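Fagerlund Guest House
House diary, management office
20/03/2025

The office opened at the usual hour. The morning was given to the spring package, which goes on sale to returning guests first and to the public afterward. The text of the offer had been left in draft since the winter and still described the old arrangement, under which breakfast was included and dinner was billed separately. The new offer includes both meals, bed linen, the boat from Wukgate and the use of the drying room. It does not include packed lunches, which remain an extra and are to be ordered the evening before.

The price has been set at 570 per person for a stay of four nights in a shared room. Management considered a lower figure for guests who bring their own boats and do not need the crossing. It was decided to keep a single price, as the separate rate caused long discussions at the desk last season and several bills had to be written again. Guests who find this unfair may put their view in writing. The supplement for single rooms is unchanged and appears on the second page of the price sheet.

A letter was received from Weltel concerning the way our rooms are shown in its listings. The two rooms above the kitchen were entered as having a view of the water, and they do not have one. They look onto the woodshed and the lower end of the orchard. The entry was corrected before noon and a copy of the correction placed in the folder. Guests who have already reserved these rooms for April will be written to individually and offered a change, where a change can be made. The draft of that letter is on the desk for signature. It should go out without the paragraph on parking, which belongs in the general notice.

Getix, through which deposits are taken, again failed to send a confirmation to a party that had paid in full. The party telephoned, with some reason to be displeased. The payment was found under the reference 226 and the receipt was written by hand and posted. Until the fault is put right, the desk is asked to check each deposit against the bank list at the close of the day and to initial the page. A spoken assurance from the help line is not to be treated as a receipt.

Leif Bråten called at the office after lunch to go through the boat crossings. He is content with the morning departure as printed. He asked that the afternoon departure be moved later, as guests arriving by the inland bus have been reaching the landing with very little time in hand, and he does not wish to hold the boat for one party while another sits aboard in the wind. The change was agreed to and will be shown in the next printing of the timetable. The copies already in the hall are to be marked in ink. He also asked that guests be told plainly that bicycles travel only if there is space on the day. The present wording says that bicycles are welcome, and people take it as a promise.

Some time was spent on the meal plan. The kitchen has requested that dietary needs be received with the booking and not upon arrival. The form already contains a line for this, but it stands below the signature and is often left blank. It will be moved up. The kitchen further requests that the soup evening be kept on the first night, when arrivals are uneven and a dish that can wait is the sensible choice. Agreed. The suggestion of a second sitting was declined for the present season.

The laundry account was settled. The new blankets have not arrived and the supplier gives no date. The old ones will be aired and returned to the upper rooms for the opening, with the thinner ones kept for the bench in the drying room.

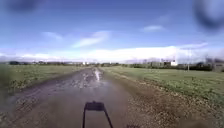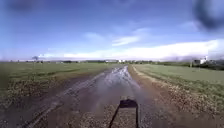
The information sheet sent to guests before arrival was read through in the late afternoon and found to be too cheerful on the matter of walking. It recommends the flat country routes to everyone and says nothing of footwear. A paragraph on mud has been added. It states that a wide dirt track between open grass fields may look like an easy outing under a bright sky and still have water standing along the middle, with ruts to the left of it, and that boots are advised for any guest who intends to go farther than the garden. Light shoes and wheeled bags are named as unsuitable. The sentence promising "a gentle stroll in all seasons" has been struck out. The boot rack by the side door will need its lower bar repaired before the first party is received, and the notice asking guests to leave their boots there should be typed again in larger letters.

Two matters are carried over. The insurance certificate for the landing stage has to be copied and sent to Leif Bråten, who requires it for his own papers. The key to the linen cupboard has not been returned to its hook, and all staff are asked to look in their coat pockets.

The telephone was switched to the evening message and the office closed. Tomorrow the price sheet goes to the printer, once the page on single rooms has been read by a second person.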